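Visit to the outdoor furniture fair in Oltow
9 May 2022

We took the early bus to Oltow, Thilini Karunaratne and I, and it took 80 minutes with one change. Thilini wants new tables for her café garden, and I went along because I like fairs and because she reads catalogs too fast.

The halls

The fair has two halls and the terraces between the shops. In the halls it was loud and warm. Kumarasinghe had a long stand with benches, and a patient lady there explained to us how to oil them. Flistis showed only cushions this year, in my opinion too expensive. We stayed until noon and then we needed air.

The terraces

Outside it was much better. The tables stand on real paving, next to a hedge, so you can imagine how it would be to drink your coffee there. We spent most time at a round table from Skivorov. The slats go out from a plain center panel like the spokes of a wheel, and there are thin gaps between them. Thilini liked the color, a kind of beige-grey. I was thinking about the crumbs in the gaps – she says a brush is enough.
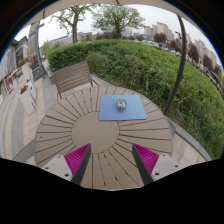 Prices and delivery

The round table costs 1,421 with six chairs, delivery not included. Jozefína Matoušek from the Skivorov stand wrote the offer by hand and told us that the waiting time is long, until September for the bigger orders. The chairs can also be bought alone. I sat in one for some 6 minutes and my back was content, but the seat is a little low for me.

Thilini did not order yet. She must first measure the garden again, also the place where the umbrella will go. We ate soup near the entrance and took the bus home at four, with a bag of catalogs that I carried.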